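2020年12月25日 作業ノート(グローブ衝撃計測)

シェア 7 コメント 8

Konholmの手首センサー、続き。カタログには「パンチ力を測る」と書いてあるが、中身は加速度計で、力は測っていない。拳の加速度に、腕の有効質量とやらを掛けて出しているだけらしい。その質量をどう決めたのかは説明書のどこにもない。体重を入力させる画面があるので、体重に適当な係数を掛けているのだと思う。試しに体重だけ書き換えたら表示値が素直に比例して動いた。やはり。

今日の条件。8オンスのグローブ、中材はUloの二層フォーム。的はHegedűsの壁付けパッドで、裏にロードセルを挟んである(10月に組んだものと同じ)。右ストレートのみ、同じ人が100発。バンテージの巻き方は変えない。休憩は適宜、記録表の備考欄を参照。

結果。ロードセルとセンサーの順位がまるで合わない。弱く打ったつもりの列でセンサーが高く出て、体重を乗せた列で低く出る。手首を返す癖を拾っているのではないか。当たった後の引きが速いほど数字が伸びるように見えるが、これは生波形を抜かないと言えない。なのに専用アプリは生波形を出させてくれない。CSVで落ちてくるのは丸めた後のピーク値だけ。

100発のうち7発はセンサー側に記録なし。いずれもロードセルには出ているので空振りではない。しきい値の問題かと思って見直したが、抜けた中に強い打撃も混じっている。通信落ちかもしれない。切り分けは次回。

サンプリングは実測でおよそ475Hz。仕様書の書き方だともっと速いはずだが、送信時に間引かれている気配がある。グローブ越しの衝撃の立ち上がりを見るには足りないと思う。ピークの値を小数点以下まで表示しているのは、正直やりすぎ。

Tasthamのジムから、これで選手の「世代交代」の数字を出せないかと相談が来ている。王者と挑戦者のどちらが強く打つか、という企画。断る方向で返事を書きかけ。別の選手、別のグローブ、別の日の値を並べて順位をつけるのは、この機材では無理。同じ選手の前後比較でもまだ怪しい。ロードセルの値だけなら出せるが、それだとパッドを打った数字であって、相手に当てた数字ではない。そこを省いて記事にされるのが一番困る。

Uloのフォームについてもメモ。「衝撃を大幅にカット」と言うが、何と比べてかが不明。旧品は打ち込んでへたった個体しか手元になく、比較にならない。新品同士で揃えるまで、効いているとも効いていないとも書かないこと。

次回まで
・パッドの取付ボルト増し締め。後半、ゼロ点が少しずれた
・左右のセンサーを入れ替えて同じ列を打つ
・体重欄は固定。誰も触らない
・ロードセルの校正。おもりは棚の下段

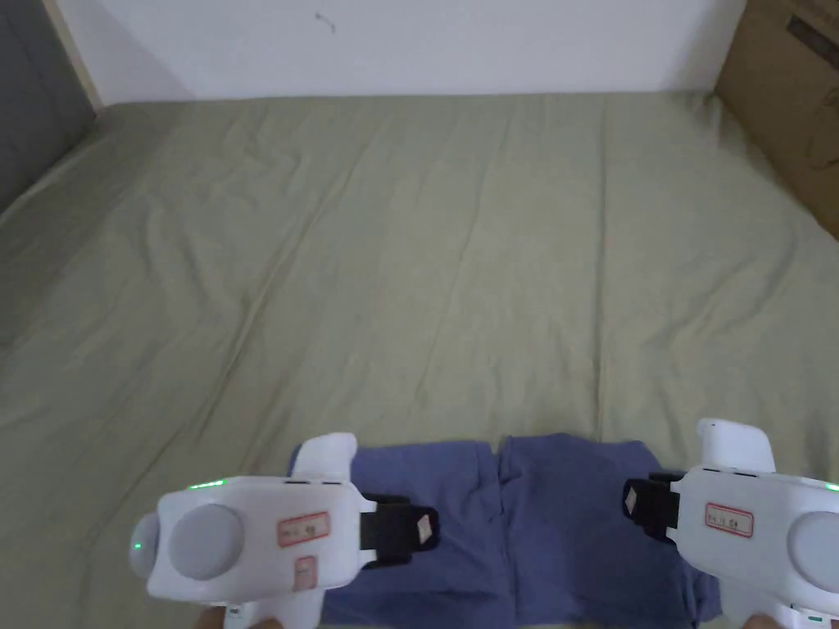

記:蓮見 柾

追記。Konholmに有効質量の式を問い合わせた。返事が来たらこのページに貼る。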